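The Sikby Hand

The Sikby came in a flat grey carton with the foam cut so neatly that I felt guilty lifting it out. Two black fingers, a trigger, a camera, and a card that said SHOW IT WHAT YOU MEAN. I'd been writing up gadgets for the Postari newsletter for four years by then, mostly label makers and kettles, and I sat on the floor of the back room opening and closing the thing like a kid with a set of barbecue tongs.

If you missed the first instalment, the idea is lovely. You don't program anything. You hold the fingers yourself and do a job with them, over and over, and at night the recordings go up to Remov, and Remov's people turn them into a skill. The skill comes back down to the arm, which was still on a boat somewhere. All I had was the hand. I had it for 10 days and I loved it from the first.

My job, I decided, would be my mother's bathroom shelf. Her wrists had got bad over the winter. She couldn't pick a brush up off a flat surface any more, she had to drag it to the edge and catch it, and half the time it ended up behind the basin. So I borrowed her pink hairbrush, and I borrowed the cream cup with the fat rings as well, the one with the orange fellow on the rim that we have always called the duck. I set them on the white table and got to work.
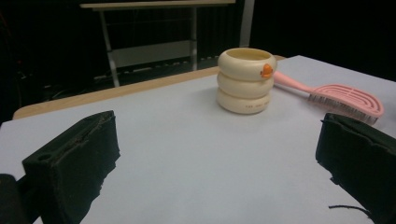 Wouldn't it be quicker to just buy her a hook, one reader wanted to know under my first post, and were we really calling it a robot if I was the one doing all the moving? Fair go, I wrote back, it's a robot the way a recipe is a dinner. I was quite pleased with that until I read it over in the morning.

But I did see the point, and I want to be fair in a review. The full kit is $2480 once the arm is included. You can get a great many hooks for that. What you can't get is the feeling of slowing down enough to notice how a thing is picked up. I'd been grabbing hairbrushes my whole life without a thought! With the Sikby you come in low, you square up, you squeeze, and if you squeeze on the head the brush rolls, and if you squeeze too near the tip of the handle the head swings down like a pendulum. There's a spot partway along the handle where it simply comes with you. I found it on the second evening and yelled so loudly that the dog came in.

After that I couldn't stop. I did brush to the left and brush to the right. I did brush with the cup close by, and brush with the cup well out of the way. I learned to breathe out before closing the trigger. The little status page, which has a cartoon dragon on it called Ryu (you get rather fond of him), put up a new scale for every batch he liked, and when he didn't like one he lay down and put his tail over his eyes.
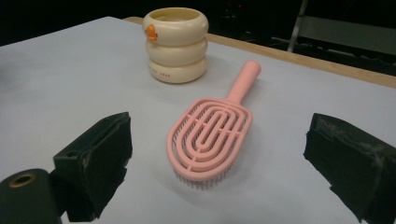
The fingers do wear, I should mention. The padding goes fluffy at the edges with use and sheds a bit of lint, and I'd like to see spare pads in the carton at this price. The trigger could be kinder on a small hand, too. Those are my only grumbles, and I went looking for more because a review with two grumbles in it looks bought.

By the eighth night I had recorded 81 good ones. Ryu was scales from nose to tail. I rang Mum to tell her and she asked when she could have her brush back, as she'd been using a comb of Dad's and it pulled.

I drove it over that same night. She was in the kitchen in her dressing gown with her hair every which way, and I put the brush down flat on the table in front of her out of pure habit, the way I'd put it down all week. She looked at it and then at me.

So I picked it up. I came in low and squared up and found the spot, and I turned it so the handle was toward her, and she took it without having to reach. Then she couldn't get her arm up past her ear. I stood behind the chair and did it for her, starting at the ends as she used to do mine, and she told me about a woman at the chemist who'd been given somebody else's tablets and taken them for a fortnight and never felt better.

"Is it going to be able to do this?" she asked. "Your machine?"

I said the arm wasn't here yet, but handing over the brush, yes, I reckoned it would be brilliant at that. The rest I'd have to ask Remov.

"Well, ask them," she said. "Left side's still knotty."

The arm is due in February. I've already cleared a bit of bench for it, and I've asked Postari if I can hang on to the hand until it gets here.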